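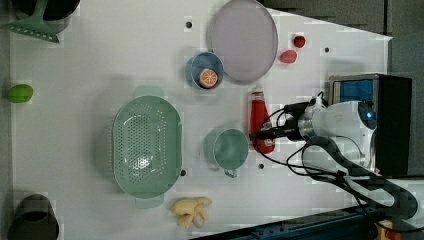 Lærke Dalsgaard wrote in last week to say that if I had to show the arm the same move 300 times, I might as well put the dishes away myself. She has a point, and I did do the dishes myself that night. But the arm will learn the move and then keep it, and that was the idea when I started in January.

The move is simple to say. Pick up one piece of food, put it in the colander, go back to the rest position. I drive the arm from a small leader arm clamped to my desk. I bend the leader, the real one bends the same way, and the computer writes down the joint angles and the camera feed. When I press the pedal the recording stops and I set the table up again.

As of March 10, 2024 I have 278 good recordings and 54 that I threw out. The thrown-out ones are mostly my fault. I get tired and start making a small hook at the end of the reach, a kind of sideways wiggle to line up the grip. In the first batch I left those in. The trained arm picked up the wiggle and did it every time, including when it was already lined up. I deleted the batch and started over, and now I stop after half an hour whether I feel tired or not.

Ketchup is harder than fruit. A toy banana can be pinched nearly anywhere. A bottle on its side wants to roll if you come down off center, so I have been coming in low and slow and closing before I lift. I tried it both ways, wrist turned early and wrist turned late. Early is better. With late turns I kept bumping the measuring cup.

Some people would rather take hold of the arm and move it by hand. I did that for the first week. It feels natural and you can tell right away when a joint is near its limit. The trouble is that my own hand and sleeve were in every recording, and when I ran the trained version without me standing there it did badly. The leader arm fixed that. I do miss feeling the contact. With the leader I can't tell how hard I'm squeezing except by looking.

Software is Kivorano, the free version. It crashed at step 1777 of the first training run and I lost the evening. It now saves more often because I changed the setting, which I should have done to begin with. The leader arm is a kit from Juvness. One of the elbow screws backs out after a long session, so check yours.

I also move everything between recordings now. For a while I only moved the food and left the colander where it was, and the arm learned where the colander used to be. Shift it a hand's width and it would drop a lime on the bare table. I slide it, turn it a little, and swap what is next to it.

Next I want to do the plate, picking food off it without dragging it along. Paul from the Trerkdale group lent me softer finger pads to try. I'll post the numbers when I have them.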